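Pelletier Hand Grippers

The Pelletier is a hand-held gripper kit sold by Barnar, a small firm in Terosstead, for people who want to teach robots how to pick things up. I've written this entry for the home robotics pages because I kept getting asked what the thing is, and because the maker's own leaflet is hard going. I've had a set on loan and used it quite a bit, so some of what follows is my own opinion (I've tried to make it obvious where).

What you get

A kit is 2 grippers, a case and a year of the upload service, which goes by the name Prilivham. There's no robot in the box. You hold the grippers yourself, do an ordinary job with them, and the recordings go off to be turned into something a robot arm can learn from. The price was 916 pounds when the kit first came out and dropped to 800 the following July – a bit annoying if you'd bought early!

How it works

Each gripper has a pair of fingers that open and close, and the idea is that a robot wearing the same sort of fingers can copy what yours did. It takes an evening to get the feel of it. I found myself reaching too far at first, as if I still had my own fingertips, and I knocked over plenty of cups before my arm learnt where the ends were.

Tidying is the job most owners begin with, me included. Wrappers make good practice, being light and crinkly and never the same shape twice, and a bedroom gives you plenty of places to pick them up from.
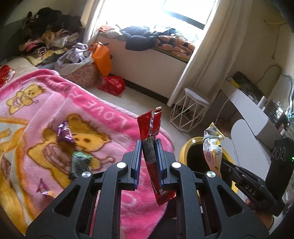 Picking up snack wrappers with two grippers, one in front and one from the right.

Soft things are harder than they sound. Squeeze a packet too near the top and it folds over, so I go for the middle and lift slowly. Socks I can do all day. Coins I gave up on.

Versions

The first version was written up on Barnar's site on 25/04/2019 by Samah El-Sayed, who designed the linkage, and her notes are still the best guide to looking after the joints. A later one has a lighter handle, and that's the one I'd go for if your wrists are anything like mine.

Upload service

Prilivham takes almost 1,000 clips a month on the basic plan. Sending them is slow on a home connection, and I usually leave mine going overnight. You can delete a clip before it goes – handy when the cat joins in – but after that you have to write to Barnar and ask.

Spare finger pads are sold separately, in pairs.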